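Network Cable Care for a Small Home Rack

A small open-frame rack keeps a switch, a patch panel and a router in one place. Most faults in a setup of this kind come from the cables and plugs. The tips on this page apply to copper Ethernet cable with standard clip-type plugs, and to the short power leads that usually share the same shelf.

Choosing Cable Length

Measure the path the cable will take, including the drop down the side of the rack and the turn at each end. Add one hand's width at each end for slack. A cable that is pulled tight puts a constant load on the plug, and the clip will wear on one side. A cable that is far too long ends up coiled behind the equipment, where it blocks air and collects dust.

For links inside the rack, short patch cables are enough. Slim cables bend more easily than full-thickness ones but should be kept to short runs, particularly if they also carry power to a camera or access point.

Bend Radius

Do not fold a cable flat against a corner. As a working rule, the inside of any bend should be at least four times the outside diameter of the cable. Tighter bends change the spacing of the pairs inside the jacket. The link may still come up, but at a lower speed.

Check the first inch behind the plug. Strain collects there, and a molded boot only helps if the cable leaves it in a straight line.

Seating and Removing Plugs

Hold the plug by its body. Line it up with the port and push straight in until the clip clicks, then pull back lightly to test it. If the plug slides out, the clip is worn or broken and the cable should be replaced or re-terminated.

To remove a plug, press the clip fully before pulling. On a crowded switch, a flat plastic tool can reach a clip that a finger cannot. Metal tools should stay out of the ports. 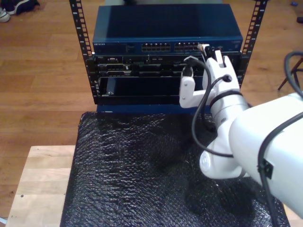

Labeling

Label both ends of every cable with the same number. Place the label two inches behind the plug so it can be read without moving anything. Wrap-around labels with a clear tail last longer than paper tape, which dries and falls off near warm equipment.

Keep a written list on the side of the rack with three columns: cable number, port, and room. Fatima Bashir, who sent in several corrections to an earlier version of this page, uses the last digits of the room outlet instead (her longest is 3153). Either method works if the list is kept up to date.

Tying and Bundling

Use hook-and-loop straps. Plastic zip ties can be pulled tight enough to dent the jacket, and they have to be cut off when a cable is moved. Straps should turn freely around the bundle with light finger pressure.

Run power leads down one side of the rack and data cables down the other. Where they must cross, cross them at a right angle.

Dust and Cleaning

Shut down and unplug the equipment first. Vacuum the vents with a soft brush, then wipe the shelves with a dry cloth. Unused ports can be closed with rubber covers. Do not spray cleaner at the rack; put a small amount on the cloth and keep it away from all openings.

Last checked in February. Corrections to Jingyi Dai.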